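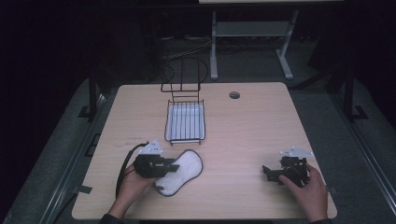
R. Nedelcu

The roaster at Hollel held 200 kilos and had one fault. At 352 degrees the drum thermometer stopped reading and showed a dash. The night operator logged the dash as a number, the same number each time, and the beans went on to the winnower.

In October a buyer from Nosham rejected 860 bars. Bitter, the form said, with ash. The operator read it twice, opened valve 2 and let the drum cool. Then she cut a bean in half, chewed it, and wrote the taste in the temperature column.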